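Student Project Report
Module: Small Business and Local Services
Group: Blažena Kratochvíl, Lwazi Le Roux, Precious Hlongwane
Supervisor: Vandana Joshi

Why do people stop using a lending library of things?

Our project looked at Edby, a shop in Ustden where members can borrow household goods for a small fee. It opened with 614 members, but by November only 426 of them had borrowed anything in the past year. We wanted to understand what happened with the others.

We sent a short questionnaire by e-mail and then spoke with 5 former borrowers by telephone. The talks were more useful than the questionnaire, where many answers had only one word. I made the notes and Lwazi compared them with the loan book.

The opening hours were the most common complaint. The shop closes at 4 p.m., and people who work in the Flerkeck part of town cannot arrive before that. Two persons also told us that the deposit was too high for them — they did not mind the fee itself.
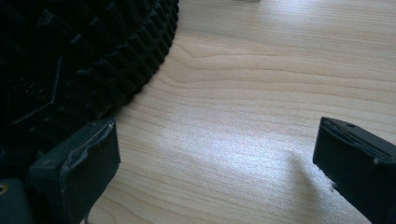 The second complaint was about booking. A member must telephone the shop, and if the line is busy there is no other way to reserve. One lady tried on 3 different mornings and then bought what she needed from Du Plessis in the high street.

We proposed to the manager, Lungile Ntuli, one late evening each week and a simple booking form on the website. She agreed to try the late evening first, as the form would cost money.

Our sample was small and we did not reach anybody under twenty-five. If we did the project again, we would begin the telephone calls earlier and ask fewer questions by e-mail.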